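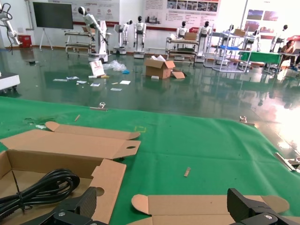 Do you need a special strainer to make cold brew coffee at home?
A strainer with a very fine mesh is nice to have, but a plain kitchen sieve and a paper filter will do the same job if you are willing to wait.

I have been making cold brew in a two-quart jar since April, and I have bought more equipment for it than the drink deserves. My opinion at the end of all that spending is that most home brewers should stop shopping and start paying attention to their grind. The coffee sites will not tell you this very loudly, and I understand why. A grinder setting is hard to sell.

Cold brew is coarse coffee and cold water left alone for a long time. That is the whole method. I use 64 grams of coffee to a jar, fill it with tap water from the filter pitcher, stir it once and put it in the fridge before bed. It comes out the next afternoon. Everything you can buy for cold brew is meant to help with the last step, getting the grounds out, and that step takes a few minutes of your day at most.

My first purchase was the Ultov, a steel mesh cylinder that hangs inside the jar. It looks good and it rinses clean in the sink. It also holds less coffee than you would think, and once the grounds swell, the ones in the middle hardly touch the water. I got weak coffee from it for two weeks before I dumped the grounds straight into the jar and strained them afterward. The coffee was stronger the first time I did that, with the same beans and the same hours.

Then I bought the Isberg, which is a pitcher with a valve at the bottom and a thick felt pad. The coffee from it is very clear. I will give it that. But the pad has to be kept wet in the fridge between batches, it has to be replaced, and it picks up the smell of whatever is stored next to it. I had one batch that tasted of onion. If you make cold brew for guests every weekend the clear coffee may be worth the trouble. I make it for myself and put milk in it.

What I use now is a sieve from the drawer and a cone with a paper filter. I pour through the sieve first, which catches nearly everything, and then through the paper. The second pour is slow. I do the dishes while it drips. A pack of 40 filters is cheap, and a used one goes into the compost with the coffee still in it.

The complaint I hear most from people who try this is sludge. They pour through the sieve and the paper clogs right away, and they decide they need better gear. Nearly always the coffee was ground too fine. Pre-ground coffee from the supermarket is meant for a drip machine and it will clog anything, including the Isberg. Ask the shop to grind it on the coarsest setting, or set your own grinder there. You want something that looks like raw sugar. Let the jar stand still for a while before you pour, too, and leave the last half inch behind.

There is a fair argument on the other side. Some people have sore hands, or a small kitchen, or simply do not want to balance a wet sieve over a pitcher at six in the morning. A friend of mine swears by the Tanen bags, which you fill, tie shut and drop in like a tea bag – she lifts the bag out and she is finished. I tried one and thought the coffee was a little flat, though I may have packed it too tight. If a bag is the difference between making coffee at home and paying for it on the way to work, buy the bag.

My objection is to the order in which people do things. They buy the pitcher, then the bags, then a second pitcher, and the grounds going into all of them are still the wrong size. Spend the money on fresh beans first. Make four or five jars with what is already in your kitchen, change the grind or the hours a little each time, and write down what you did on a piece of tape on the lid. After that you will know whether straining is really what bothers you.

The Ultov is in my cupboard, by the way. I use it for loose mint tea, and it is very good for that.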